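Living with a fridge: notes from a small kitchen

Filed under Cold Things, 25/03/2019

Most fridge advice is written for people with pantries. We have a cupboard that also holds the hoover, so the fridge has to work for its living, and over the years I have formed opinions about it.

Start with the door seal. Shut the door on a strip of paper and pull. If the paper slides out as though it had a train to catch, the seal is dirty or tired. Try dirty first: warm water, a drop of washing-up liquid and an old toothbrush you have clearly marked as no longer a toothbrush. Do the folds at the bottom, where the crumbs retire to. Dry it well. A seal that has gone wavy can sometimes be coaxed back with a hairdryer on low, though I've managed this exactly once and have been boasting ever since.
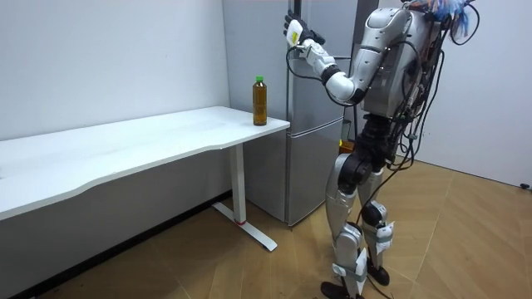

Tall fridge at the end of a long white desk.

Next, air. A fridge gets rid of its heat somewhere, usually out of the back, and it sulks if you wedge it in tight. Check the booklet for the gap yours wants. If you threw the booklet away with the polystyrene, the maker's website will have it, filed under a model number that is printed inside the fridge behind the salad drawer, naturally.

While you have it pulled out, vacuum behind it. You will find a magnet, a grape in its final form and whatever the cat was accused of stealing last October. Unplug it before you go anywhere near the coils, and use the soft brush.

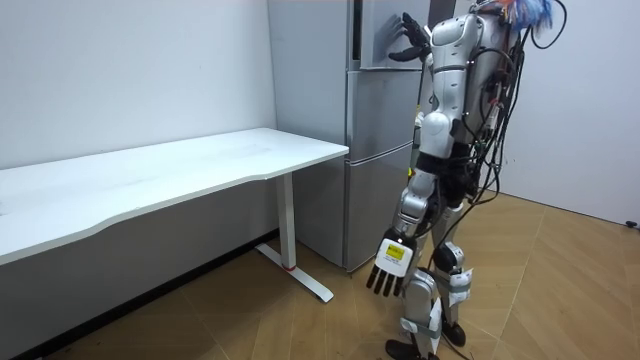
Then there's the outside. Silver and grey doors show every fingerprint, and they show them best when your mother-in-law is standing at a particular angle. I went through a bottle of Skito door polish (dear, smelled of pears, left a film) before going back to a damp microfibre cloth followed by a dry one. Wipe along the grain if there is a grain. Do the handle separately, and more often than you think decent people need to. Keep scouring pads away from it altogether.

Top of the fridge: lay down a sheet of greaseproof paper and change it when you can write your name in the dust. Cereal boxes up there are fine. Bread isn't, it goes stale in the warmth, and wine certainly isn't, whatever my brother says.

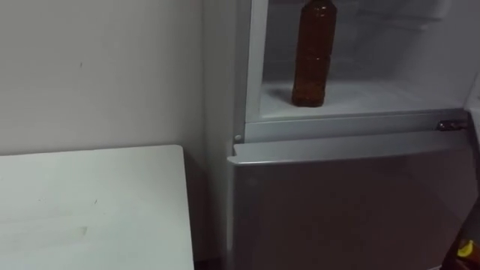 Annick Besson writes that I am wrong about the gap beside the fridge and should stop telling people to leave it alone. She tapes a microfibre cloth round a garden cane, sweeps it through every fortnight, and says the cloth comes out looking like a badger. She would also like it known that a slim trolley on wheels fits in hers and holds all the tins.

I concede the cane. The trolley I have tried. Mine was a Geratness, and it fitted beautifully until the day a tin of tomatoes rolled off the back and locked the whole thing in place for most of a winter. If you must have one, get the sort with a rail on every shelf.

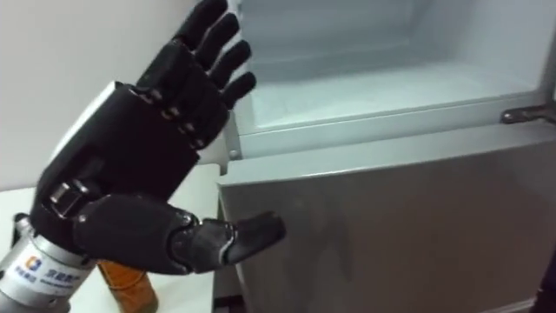
Freezers, then. The rule is that whatever you don't label becomes soup. Masking tape and a biro will do, stuck on before the tub goes in, as tape won't grip frost. Write what it is and when you made it. "Brown one" is not a label, as we learned over a crumble served with gravy.

Freeze mince and sauces flat in bags on a baking tray, then stand them up like records once they're solid. Defrost when the ice is as thick as a pound coin or two, with towels down first. A bowl of hot water on the shelf hurries it along. A knife also hurries it along, straight through the lining, and then you are shopping for a new freezer.

Smells: bicarb in an open jar, swapped every couple of months. If it still smells after that, lift out the drawers and look underneath. There's a little drain hole at the back of many fridges that blocks up with bits of lettuce, and a cotton bud will usually clear it.

Next time, the oven door, and how to get at the inside of the glass without ending up with a spare screw.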